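# A Room with a Second Floor: Hotdale Opens Its Shared Workroom

For most of its history, the Hotdale Study Association met wherever it could find chairs. Members gathered in a rented classroom, then in the back half of a print shop, and for two winters in the dining room of its first secretary, Maricica Ene. The association now has a room of its own, and it has given unusual thought to how that room should be lit, furnished, and shared.

The building was formerly the showroom of Tandanine, a supplier of commercial flooring. It came with a high ceiling, a wide ground floor, and a mezzanine that the previous tenant had used for samples. When the association signed its lease, several members proposed closing in the upper level to make private offices. The architect, Impi Huttunen, advised against it.

"A balcony that is walled off becomes a low ceiling for everyone underneath," Ms. Huttunen said in an interview at her office. "I asked the members to spend one full day in the building before deciding. They came back and told me to leave it open."

The balcony was accordingly kept, with black metal railings along its edge. The walls and ceiling are white. Ms. Huttunen had prepared three color schemes, one of them a pale yellow that she still prefers, but the members voted for white after seeing test panels in February, when the light was at its weakest.

Light was the principal concern throughout the design. The tall glass window and door system, set in black frames, supplies most of what is needed during the day. Linear fixtures run above and below the balcony so that the area beneath it does not fall into shade by midafternoon. Round recessed lights in the main ceiling complete the arrangement. Each group of fixtures has its own switch, and members are asked to light only the part of the room in which they are working.

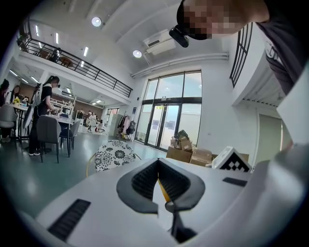
Heating and cooling presented a more difficult problem. A tall room collects warm air at the top, and early visitors to the mezzanine complained of the heat while those downstairs kept their coats on. The association's engineering consultant, Musa Bassey, recommended air-conditioning equipment at ceiling height and a schedule of gentle, continuous operation. His report ran to 11 pages, and members who have read it speak of it with respect. Complaints have become less frequent, although the question of the proper temperature remains a regular item at the monthly meeting.

The furnishing of the room was assigned to Abimbola Danladi, who previously equipped reading rooms for a network of neighborhood schools. She chose wooden furniture for the upper floor, believing that people who climb a flight of stairs to read deserve something pleasant to sit at when they arrive. A portion of it was purchased from Fonach, a dealer in used office goods, and refinished before delivery. The ground floor was planned differently. Pieces there must be easy to move, as the same space may hold a morning class, an afternoon of individual projects, and an evening lecture.

Ms. Danladi also wrote the rules for the room, which fit on one sheet. Tables are to be cleared at the end of each session. Food is permitted downstairs only. Nothing may be hung on or passed over the balcony railing, a rule that was added in the second week. Conversation is welcome on the ground floor at all hours, while the mezzanine is reserved for quieter work until 5 p.m.

Sound does travel between the two levels, and opinions on this point differ. Morenike Igwe, who translates technical manuals and is among the most frequent users of the room, considers the noise an advantage. "I worked at home for nine years," she said. "I like to hear that other people are busy." Other members have requested fabric panels for the walls, and the association has obtained a quotation from Jitpraphai, a textile workshop. Ms. Huttunen has asked that any panels be hung where they will not interrupt the daylight.

Membership currently stands at 200, and applications are considered monthly. The ground floor may be reserved by outside groups for classes and lectures when it is not required by members. Requests should be submitted in writing to the association's office and should state the number of people expected, the furniture needed, and whether use of the mezzanine is desired.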